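May, after lunch, Prokside room

Laundry task, second go. Snežana drove this afternoon and I sat with the laptop and made notes (and the tea, naturally). We got 11 good runs out of it before her shoulders gave up, and I'm quite pleased with that! Yesterday's lot was mostly me dropping sleeves.

We've switched to the sofa for now. The bench is too high for the low grabs, and Wakville want soft surfaces in the set anyway, so fine, sofa it is. The red shorts are in the pile again. Waistbands are a pain because the fabric bunches up and you can pinch two layers without meaning to – I've asked Snežana to start again if that happens, and to say it out loud so I can mark the time.

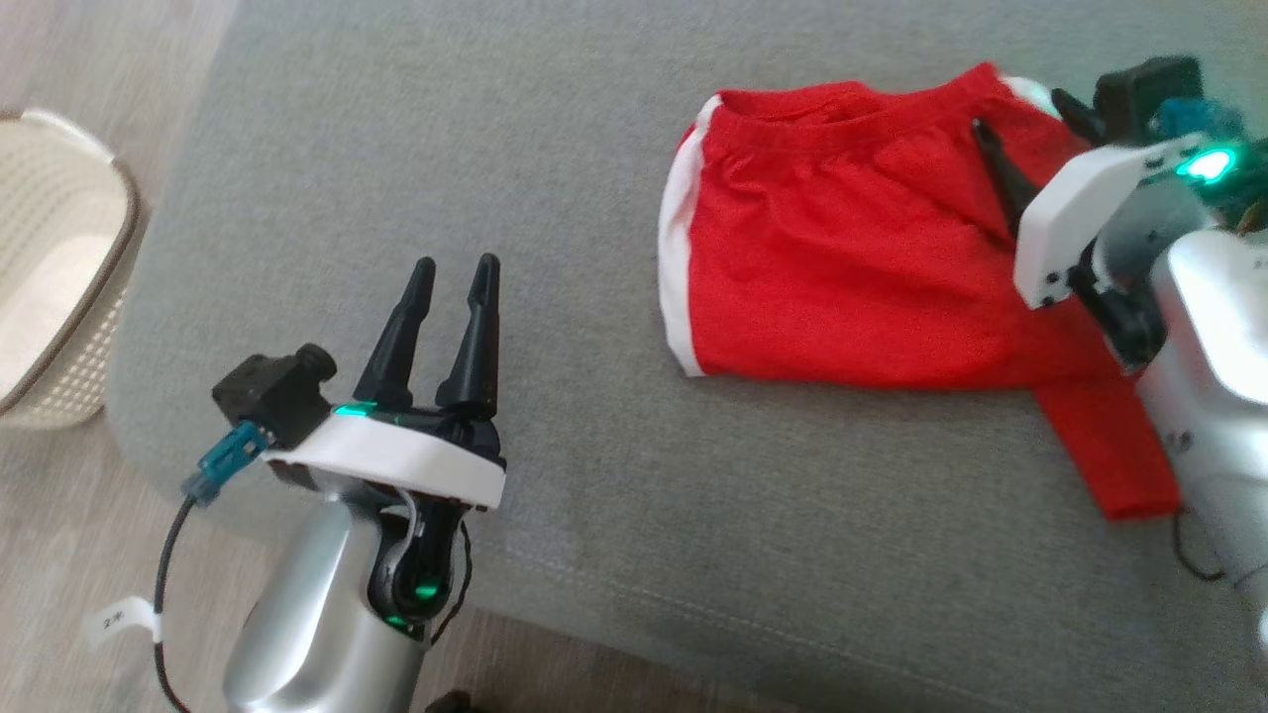
The other thing we kept going back and forth on is what the spare arm should be doing. I'd like it to wait with the gripper open until the first one has a proper hold, then come in. Snežana finds that slow and wants to move both together. We did 3 runs her way at the end and I've tagged them separately, so Jasmina can have a look and tell us which she'd sooner train on.

Threw out two runs, both my fault: I'd left the old task name in the box (it still said towels, argh).

To do before next session: new task names in the list, ask Obradović about more disk space, and find some shorts without such stretchy elastic. Oh, and write down the start pose somewhere sensible, it's on the back of my hand at the moment.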